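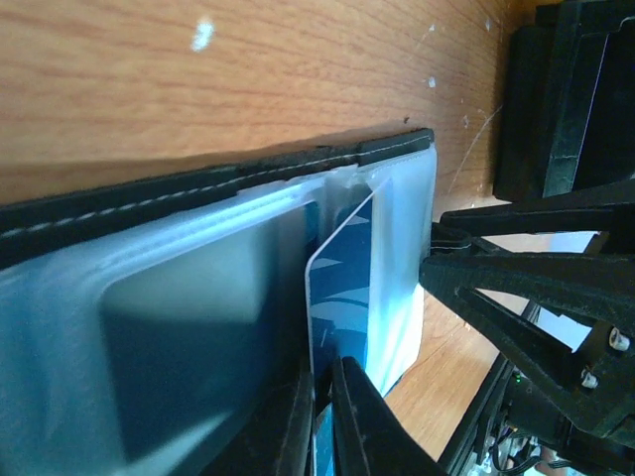 Plastic card sleeve in wallet bunches up at the pocket opening

Flindham Leather & Small Goods Forum > Repair and Care
Started April 1, 2023
600 views

tallpockets
Posts: 5

I have a black leather wallet, gray stitching along the top band, with one of those pale blue see-through plastic inserts inside. Stacked card pockets. The leather is fine and I don't want to replace it. The trouble is the insert. On the pocket with the blue wave card, the plastic wrinkles up right at the mouth, and the card drags on it going in and out.

I've had the wallet a few years. The insert is a Willems replacement I bought in March to go in place of the original. The other pockets are okay so far. Is there a way to flatten the plastic, or do I just buy another insert? If I buy another, what kind?

harnessroom
Posts: 1,003

Soft vinyl does that. The edge of the pocket gets pushed down by the corner of the card every time you put it back, and after a while it keeps the fold. You can get some of it out with heat. Take all the cards out, take the insert out of the leather if it comes out, put it between two sheets of baking paper and press it with an iron on the lowest setting for a few seconds. Let it cool under a book before you touch it.

Don't do it with the insert still in the wallet.

mbrandt_2
I would not put an iron anywhere near it. I ruined one that way. The layers stuck together and I had to cut the pockets open with a craft knife. Warm water in the sink, lay it flat on a towel, heavy book overnight. Same result and you can't melt anything.

harnessroom
Lowest setting with paper on both sides doesn't stick layers together. If yours fused, the iron was too hot or you left it on too long. Warm water gets trapped in the pockets and then you have damp cards.

mbrandt_2
You dry it before you put the cards back. Slip a strip of paper towel in each pocket and leave it a day.

oldseam
Either one will work for a month and then it'll bunch again in the same spot. Once that lip is stretched it's longer than the pocket is wide and it has to go somewhere. I'd move the card you use most to a different pocket and put something you never take out in the bad one. Insurance card, library card, whatever.

Also check that the card isn't going in behind the lip of the pocket in front. On stacked inserts that's easy to do and it feels exactly like a tight pocket.

tallpockets
Thanks all. The insert does slide out of the leather, so I can try the warm water. I'll leave the iron for last.

It isn't going in behind the next pocket, I looked. The pocket just feels narrow. I have room to work, same wood table as before, and I'm using the black box with the open top for loose cards so they don't end up under the couch.

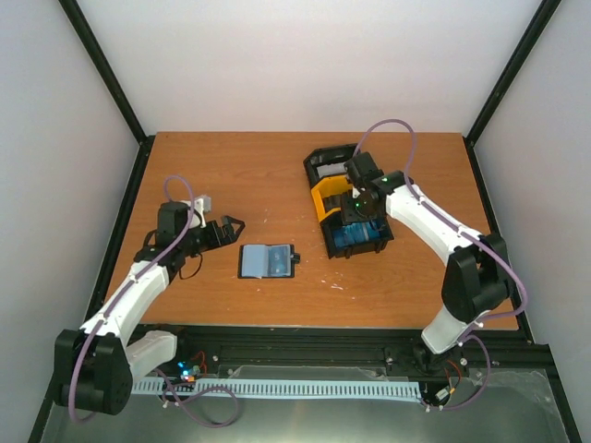
Dong-geon Gil
A box is a good idea for the cards, but don't leave them out too long if you want to know whether the fix worked. An empty sleeve looks flat no matter what. Put the cards back, carry the wallet for a week, then look at the lip again.

On buying a new one: measure the insert flat, folded out, before you order. Willems makes two widths and the packages look nearly the same. The narrow one will fit the wallet but the pockets are tight on a standard card. It sounds to me like you have the narrow one.

oldseam
Agree on the width. The stiffer Skirov inserts don't wrinkle at the edge, but they crack at the center fold. Mine went in the second winter.

harnessroom
Mine is four years old and hasn't cracked. It depends on whether you sit on it.

oldseam
Back pocket, yes.

cedar_lane
The leather repair counter in Bistham will sew in a cloth-backed card panel if you get sick of plastic. You lose the see-through part, so if you have an ID you need to show, keep one clear window. I wouldn't pay for it on a cheap wallet.

tallpockets
Measured it. It's the narrow one. I've ordered the wide and moved the blue card to another pocket for now. I did the warm water and book thing too while I was waiting. The lip is flatter but I can still feel the crease with my thumb.

mbrandt_2
Give it a second night under the book.

harnessroom
Or iron it.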